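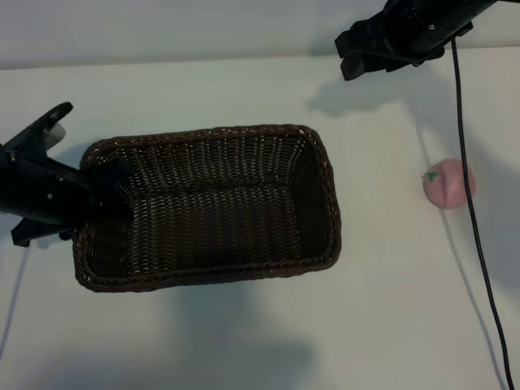 Can two arms put the groceries away yet?

Forum: Home and Light Shop Automation
Thread open, 9 replies

tbauerfeind
Starting a thread on this because the Bugti thread got buried under pricing arguments. My question is narrow. Take the plainest kitchen chore I can think of, one piece of fruit into one basket, two arms available. Is that solved to the point where you would leave the room? I don't mean a demo reel. I mean 2000 cycles with no one resetting the table.

My own answer is no, and I'd put the blame on the basket. Wicker is dark, the inside is darker, and the rim is thick enough that a finger can land on it and still report contact.

torque_limit
Solved. Fruit to basket is a tutorial task. Any half-decent policy does it after an afternoon of teleop.

tbauerfeind
It does it with the basket where it was during training. Move the basket one hand width and rotate it a bit, then tell me the number.

torque_limit
Fine, but you would randomize the pose. That is also in the tutorial.

BBassey_maint
I run maintenance on a packing floor, so my view is from the shop side. We had a Vurnier cell on trial in November doing almost exactly this, soft items into open-top totes. Placement was good. What cost us was the cable. If it hangs off the wrist and lies across the work surface, sooner or later it drags a part or the part rolls against it. The thing on the table that moves the most is the one no one models.

We rerouted overhead and the nuisance stops dropped to 5 per shift. Still too many for unattended running, in my opinion.

halfcolumn
Agree on cables. A thin dark cable on a white table is at least easy to see. Put it on a dark bench and your depth camera will lose it completely.

torque_limit
Seeing it isn't the problem. The planner has to treat it as something that moves when the arm moves. Most don't. They mask it out with the arm and hope.

quillon
Question from someone who only lurks. Why two arms for a peach? I'd have thought one was plenty.

tbauerfeind
One arm is plenty for the peach. The other is for the basket. An empty basket weighs very little, and if you brush the rim on the way in, it slides. With one gripper at the end wall you can hold it, or pull it closer so the reach is shorter. A person does the same with the left hand without thinking.

The cost is that you now have two arms that can hit each other and two sets of shadows on the table. Color-based segmentation does badly with soft shadows from overhead light. I've had a detector call a gripper shadow an object 7 times in one morning.

halfcolumn
Was that the Tellatia detector or your own?

tbauerfeind
My own. I haven't tried Tellatia on this.

torque_limit
Then the complaint is about your detector, with respect. A pink object on a white surface is as easy as perception gets.

BBassey_maint
A toy peach is easy. A real one bruises, and the bruise shows up the next day when the log already says success. We had to add a hold-and-inspect step for that reason. Grip force was inside spec the whole time – the spec had been written for the hard plastic samples.

quillon
So what would you all trust it with right now, at home?

halfcolumn
Rigid things, one size, one bin, flat table. I have a Sutimeck arm sorting printed parts in the garage. Nearly 3000 parts so far, and I check on it when I walk past. I would not let it near the fruit bowl.

torque_limit
I'd let it put fruit away if I was in the next room. My bar is lower than Theda's. A dropped peach on the kitchen floor is not a safety event.

tbauerfeind
It is a chore event. If I have to go pick it up, the machine has not done the chore.

torque_limit
By that standard my kids can't do chores either.

BBassey_maint
For anyone testing this, log three things separately – object in basket, basket still where it should be, object undamaged. Vendors tend to report the first one. I can post our log sheet with the column headings if people want it. The cycle times would have to come out first.

halfcolumn
Please do. Headings alone would help.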